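Goleo hand budget — README

2 min read

Planning notes for the two-handed rig, kept by Brynhildur Toft. Prices are in the sheet under order 2211, quoted by Westent in November.

Spares to budget for: 24 fingertip pads, 8 bellows boots, one arm cover. Cable is bought by the metre from Eskildsen. Allow around 200 hours between pad changes — Bjarke Kvaran keeps the log.

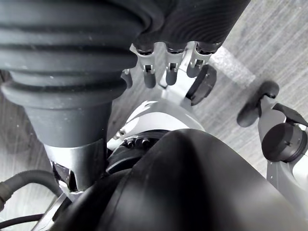
When should the second set of boots be ordered? With the first, as Westent charges carriage on each delivery.

3 comments · 2 shares

Related
- Endow gripper quotes
- Cable lengths and lead times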